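Grerneck Forum > Teleoperation and teaching > Unloading task: leader arms or hand guiding?

cideck_user
April 21, 2026
We are recording demonstrations of a two-arm washing machine unload: open door, take out garment, place in basket. Leader arms on a Cideck rig. Of the first 17 episodes, 14 are usable. The rest were lost at the door, where the operator let the left arm drift while watching the right.

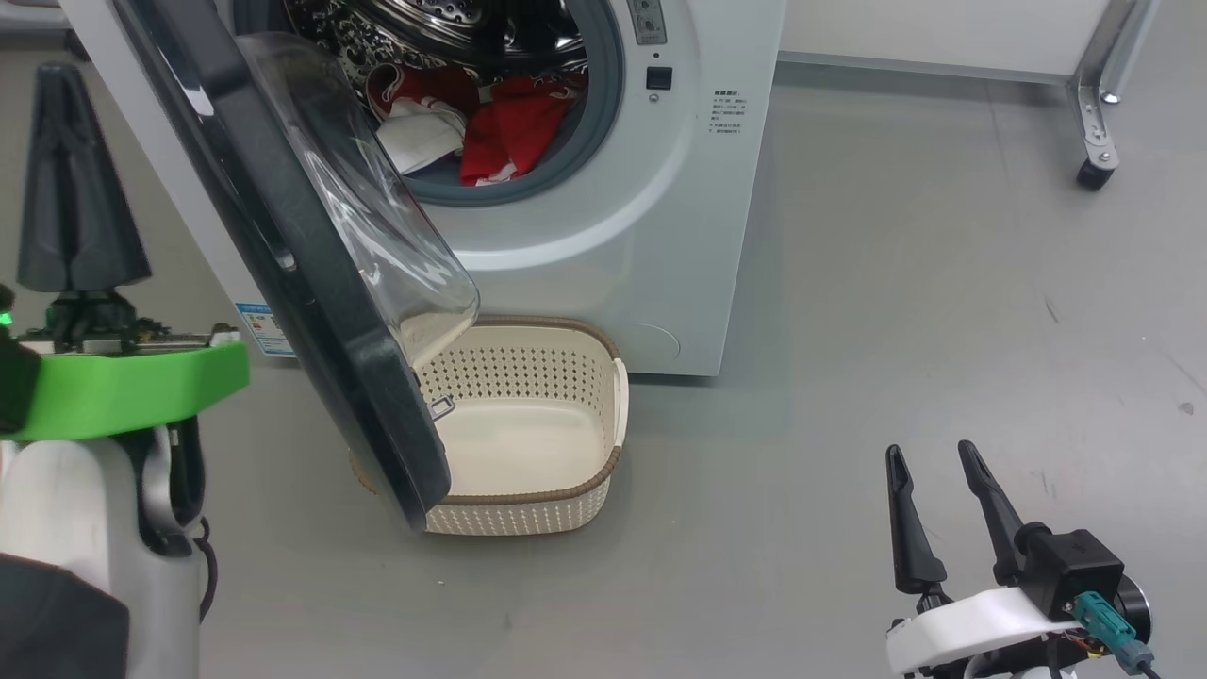 Before I collect the full set I want to settle the method. Hand guiding gives me a cleaner door path, but the operator's own arms get into the head view.

favitz_bench
Leader arms. With hand guiding you record what a person felt through the joint, and the policy never gets that signal.

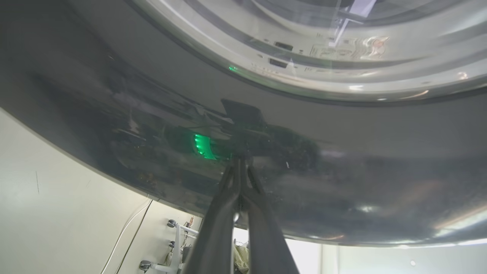

I would also slow the approach. Set the wrist streams to the same rate as the joint log, or the contact moment will be smeared over several samples.

torque_limit
Disagree. For the door alone, hand guiding is better. It swings on a fixed arc, so one good path can be replayed. Teleoperate the cloth and nothing else.

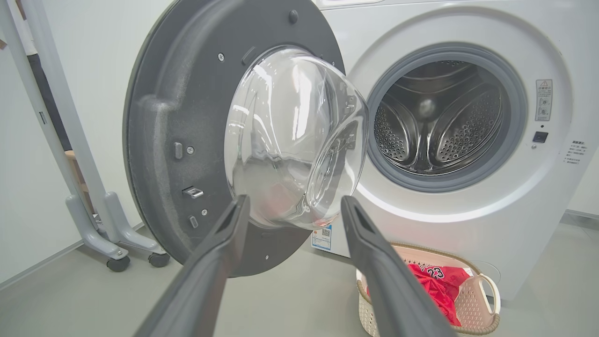
Splitting the task has a cost at the join, which has to look the same in both halves. I would start the second half from a fixed door angle. Your basket also needs a marked position. In the wrist view it is partly behind the right finger, with the red garment in it, so that camera is a poor judge of where the rim is. Use the head camera for placing.

cideck_user
The replayed path failed for us when the machine had been shifted slightly — the latch side binds first. I could retrain from 374 episodes, but not if a third of them need trimming by hand.

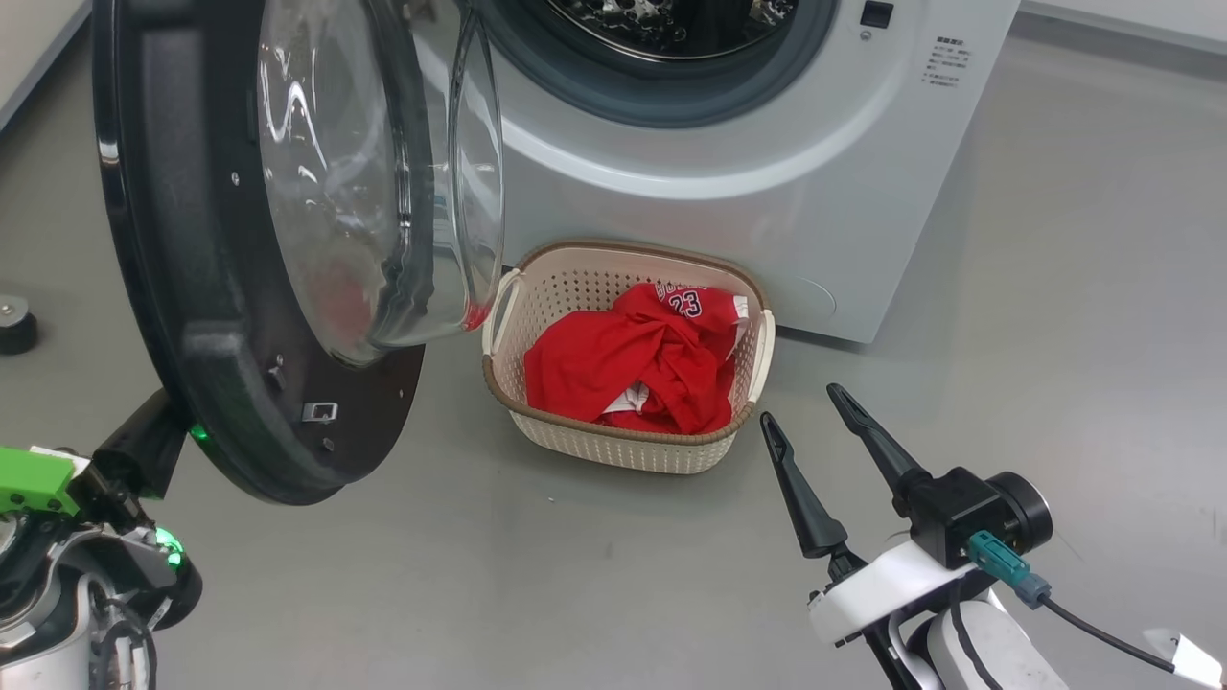
favitz_bench
Does the idle arm need to be recorded while the other one works?
Record it. Holding still is part of the task, and a gap in the log will be filled with drift.

torque_limit
Agreed on that point only. Cabrera's old set had 700 episodes with one arm masked and we dropped it.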